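What I'm setting aside for the second pair of grippers

I've been putting off this budget for weeks, so I'm writing it down. We fold laundry with hand-held grippers and record it, and the pair we have now is showing wear in the finger pads. Before April I need to decide if I buy another pair or keep repairing.

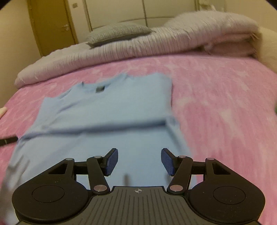
Posted by Kilian Lanz on 21 February 2019

The pads are the cheap part. I go through 4 sets a year, and Reisinger sells them in packs of 10, so one pack covers us for a good while. The pivots are where the money goes. Once there is play in them the tips stop meeting evenly, and on thin cotton you feel it right away. Sweatshirts are more forgiving – the hem is thick enough to grab even with a sloppy grip.

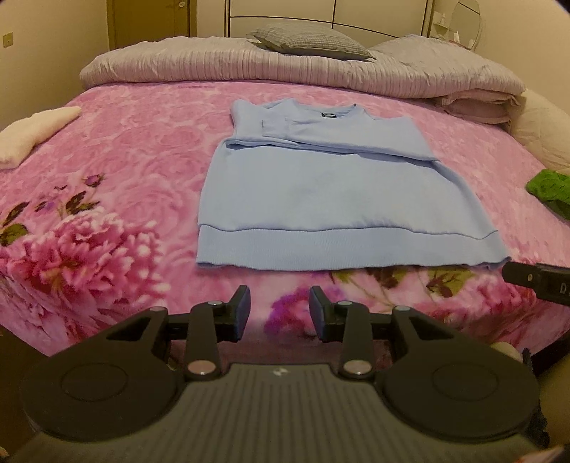 Kilian Lanz
Equipment and purchasing, Fisstead

I asked for quotes from Unel and Cellance. Unel is cheaper per pair but wants 71 days for delivery. Cellance ships in 21 and charges for it. Akinyi Masanja thinks we should order from Unel now and live with the wait. She does most of the folding, so her vote counts for more than mine.

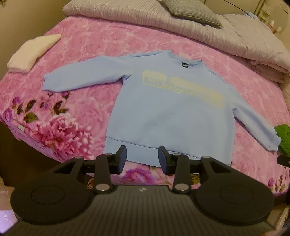
The other line in the budget is clothes. I had put down nothing for them, which was a mistake. Shirts stretch after enough sessions and the sleeves no longer lie the way they did. I'll add a small amount for used ones – plain and printed, a few sizes. Spare screws and a second charger go on the same order. Storage I'm leaving for next year.

Comments (3)

Pirmin Kaufmann
Did either quote include spare pivots? Ours didn't and we paid shipping twice.

Kilian Lanz
Unel's does. I'm still waiting to hear from Cellance.

Obadia Mutiso
Buy the pads from two packs at least. They get discontinued.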